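Table setting props, notebook, August

Started 9:40. Aslı had already put the black cover on the table, so I only had to smooth it and find the box of play food. The lid is split again along one corner. Taped it.

Sorted what we have into keep, wash and throw out. Most of the play kitchen stuff is fine. Two cups from the old Melero set have gone chalky where the dishwasher got them, and those are out. From now on hand wash only, lukewarm, no scouring pads. Santeri wants to know who put them in the dishwasher. It was me.

Placemats. We had three candidates and I tried them all on the black cover before lunch.

Plain gray one from Räsänen: lies flat, but the plate more or less disappears on it in the afternoon when the blinds are half down.

Red check: too busy. Hanne likes it. Keep for the picnic setting.

Beige with the wavy gray lines: best of the three. Pale enough to stand out on the black, and the pattern is quiet. It curls a little when it comes out of the roll, so leave it under the big atlas overnight. Don't iron it (Aitana tried a corner of the spare and it went shiny).

Went with the beige. Laid it at an angle to the table edge, which is how Damián had it in his sketch. I squared it up first out of habit and then had to turn it back.

Plate: the round wooden one with the low rim. Checked it for splinters along the underside, found one rough spot, took it down with fine paper and wiped it. The Niveck plate is nicer to look at but too deep, and anything small slides to the middle.

Banana goes on the plate. It's a bit long for the play knife if you want to pretend to slice it, but the kids' room people asked for fruit and the pear has lost its stem.

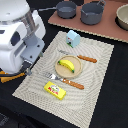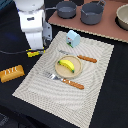
The wavy beige mat, with the banana on the wooden plate.

Afternoon went on the inventory. Sheet now says 958 pieces across all the boxes, which I don't believe. Santeri's old sheet had 1,467, and even allowing for the throwouts in spring that's a big gap. I think he counted the puzzle pieces one by one and I counted puzzles. Need to agree on one way and write it at the top of the sheet. Leaving both numbers in until then.

Shelf labels: printed 21, stuck up 12, ran out of the clear tape. The rest are in the top drawer in an envelope. The shelf with the Climberg boxes still has last year's labels on it, so ignore those.

Hanne asked about a second table setting with a bowl and spoon. Possible, but the only bowl we have that suits the wooden plate is the one with the hairline crack. Will look for another before she builds anything around it.

To do:
- clear tape, the wide kind
- wash the rest of the cups by hand and dry them on the rack, lids off
- find the pear's stem, or glue on a bit of dowel
- flatten the spare placemat
- ask Damián if his sketch is final, he had a fork on it in pencil and then rubbed it out

Left at 4:30. Table left as is, cover on.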